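How I Get Through a Book of Art Essays Without Falling Asleep

I love looking at paintings, but for years I couldn't finish a single book about them. I'd get to page 20, nod wisely, and go make a sandwich. Then last October I picked up Tallia, a fat 288-page collection of essays on looking and seeing, and made myself try a different way. It worked so well that I've done six books since!

Start with the pictures. Go through the whole book and only look, no reading at all (captions count as reading, so cover them with your thumb). Put a sticky note on anything that bugs you or makes you stop. I use the cheap yellow ones.

Next, go back to your sticky notes and write one line about each. Mine are pretty dumb. "Why is her hand so big?" is a real one. Keep them short or you'll quit, trust me.

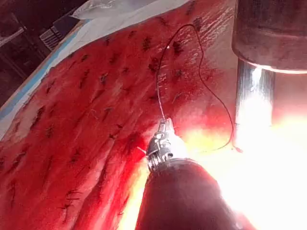 Now read the essay that goes with your favorite note, even if it's the last one in the book. Read it with a pencil and argue in the margins. If the writer says a painting is about power and you think it's about a dog, write "dog"!

When you're done with an essay, close the book and write 200 words from memory. I do mine in a Zaki notebook because it lies flat, but any paper is fine. Then check what you left out. I always forget the dates.

If there's a film or TV version, save it for after you've written your page. I watched the one for Vustum first and kept hearing the narrator's voice in my head the whole way through, so I had to put the book away for a month and start over.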